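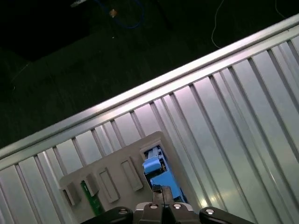 I don't like computers, but I like the inside of computers, the way some people don't care for fish but will happily stand in front of an aquarium. So when the old tower that runs our backups started making a noise like a coffee grinder with a spoon in it, I was the one who volunteered. The drive was 500 gigabytes and had been working since before we moved to Drullum. It owed us nothing. I cleared a space, found the screwdriver, and lost the screwdriver. Then there was the matter of the gray plastic tray with the little molded pockets all over it. Every old machine has a part like that, designed with great care by somebody for a purpose that went home with them at the end of the day. I have looked at those pockets for longer than I've looked at some paintings.

The new drive came from Zawadzka, a shop on the wrong side of town that sells used parts and, for reasons of its own, garden hoses. I paid 80 dollars for it, and the man at the counter said it was 97 percent healthy. I didn't ask what the other three percent had come down with.

Drives in this machine ride in caddies, long black things with a bright blue tab at one end. I am very much in favor of the blue. Somebody decided that the parts you're allowed to pull should be a different color from the parts you aren't, and I wish they'd move on to plumbing, and after that to family conversations.
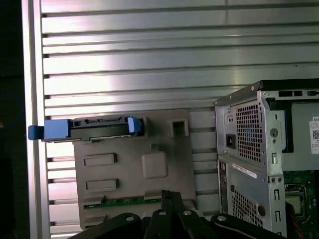 The part with the cables

Getting the caddy out took 2 minutes. Getting myself to believe it had come out correctly took most of an evening and a pot of tea. The Rindalau forum has a long thread on this case, which I read all the way through, including the four pages where they argue about dust.

The power lead is the stubborn one. Red, yellow and black wires, all bundled together and all with opinions about which way they'd like to bend. The data cable is a lighter blue and much better behaved - it goes wherever you suggest and stays there until you look away.

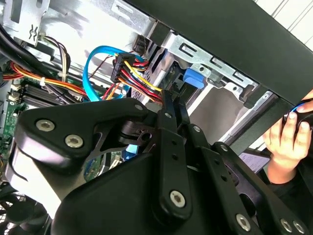

The drive cage, the blue latch and the wires in question.

The backups now go to a folder called Dramergate, after a typo I've decided to live with. The coffee grinder noise is gone. There's a fainter one, more of a purr, and I've put a book on top of the case so I can't hear it.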